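Your gym wants your face

A few of you wrote in after last month's issue asking about Savance, the chain that's been swapping key tags for face scanners at the front desk. I've been a member at the one near my apartment for years, so I have some feelings on this one!

Back in July I walked in with my tag like always and the tag reader was gone. In its place was a little tablet on a stand (cute, white, very friendly looking) and a sign saying check-in was now "faster than ever." The guy at the desk told me to look at the screen and smile. I asked what happened to the picture afterward and he said he thought it went to Ummont, the company that makes the software, but he'd have to check. He was nice about it. He also had a line of people behind me, so I smiled and went in, and then I felt weird about it the whole time I was on the treadmill.

So I went home and read the privacy policy. The face scan gets turned into a template, a string of numbers based on your features, and the template is kept for 90 days after your membership ends. That part is fine, I guess – I was expecting worse. What bugged me was the paragraph about "service partners," who can get the template too, and who aren't named anywhere in the document. I read it three times looking for a list.

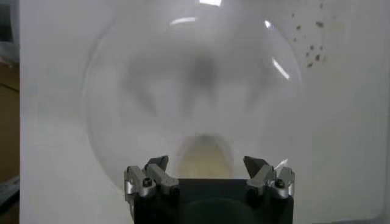
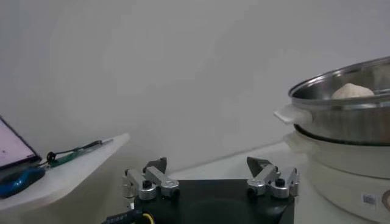
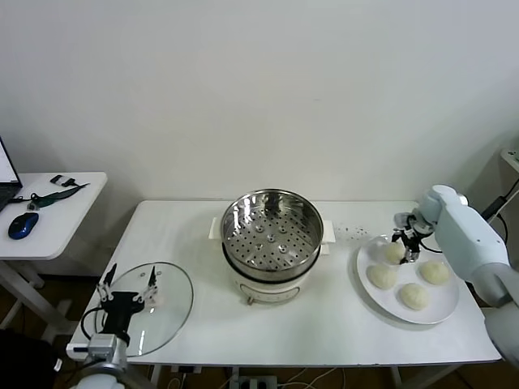
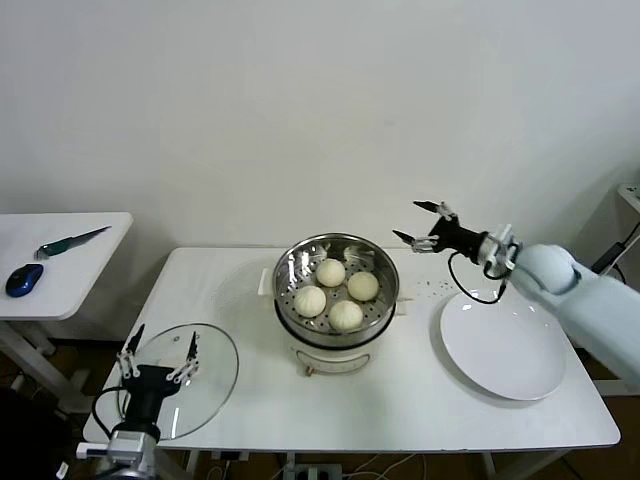 I emailed the address at the bottom of the policy and asked who the partners were. It took them nearly four weeks to answer, and the answer was a link back to the same policy. Great.

That's when I called Nouhaila Bennani, who helps tenants and gym members and pretty much anybody else with this kind of paperwork. She told me to stop asking general questions and send a written access request with my member number on it, asking for a copy of everything they hold on me and the name of every company that has received it. Depending on where you live they may have to answer by a deadline, and she says even places that don't have to will often do it once the letter looks official enough. She also said to ask for another way to check in, in the same letter, and to keep a copy.

I sent mine, and a week and a half later I had a new key tag in the mail. No note with it, just the tag in an envelope! I'm still waiting on the list of companies, and I'll share it if I get it.

Reader Hatem Shawky had a different experience at his branch. The manager there told him the scan was required for everyone, then found a paper sign-in sheet once he asked to see that in writing. So it's worth asking twice.

If you want the letter I used, reply to this email with "Kira" in the subject line (that's the name of my template folder, don't ask) and I'll send it over. You'll need to change the gym name and the member number, and probably the part where I get a little huffy in the second paragraph. Next month I'm looking at apartment buildings with face entry, so if yours has put one in, tell me what they had you sign.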